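Nogueira Rental Listings - read me first

Hi! I'm Henrique Garcia, and this is the folder of rental listings I've been keeping for the Nogueira side of town. I started it when I was hunting for a place of my own and got tired of having 44 browser tabs open. Then friends began asking for a copy, so now it gets a proper readme.

What's in it

listings.csv - one row per apartment or house, with street, asking rent, deposit, bedrooms, pets yes/no, and the date the ad went up
streets.csv - my notes on parking, bus stops and noise (very much my opinion!)
old/ - ads that came down before November 16, 2018

Most rows come from the Vokgate boards, and the rest I typed in from paper flyers, so expect a typo here and there. Rent is always per month. If an ad gave a range I kept the lower number and put the higher one in the notes column. A blank deposit means the ad didn't mention one - please don't read it as zero.

Getting started

Open listings.csv in any spreadsheet program and sort by "posted". That's really all there is to it. If you want the map view, load both files into Skonula and match them on the "street_id" column. It takes some 60 seconds on my old laptop, so go get a coffee.

Known problems

- Two streets in the Fukton development share a name. I tagged them A and B.
- "Furnished" can mean anything from a full kitchen to a lamp.
- Utilities are a mess. Five different spellings of "included" and counting (I'm slowly fixing them).
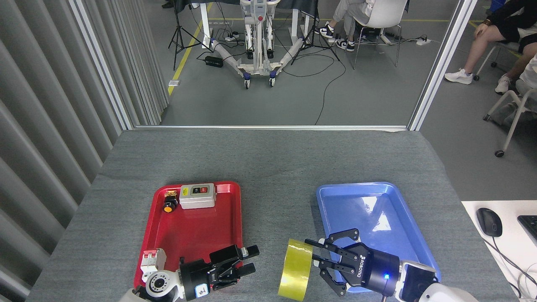
Photo: Lourenço Patrício. Please ask before reusing.

Sharing and fixes

Use the tables for whatever you like, just don't sell them, and keep my name on the file. Lourenço looks after the streets table with me, so send street corrections to him and everything else to me. The next update should be out in December, with the garage rentals added - I have most of them typed up already.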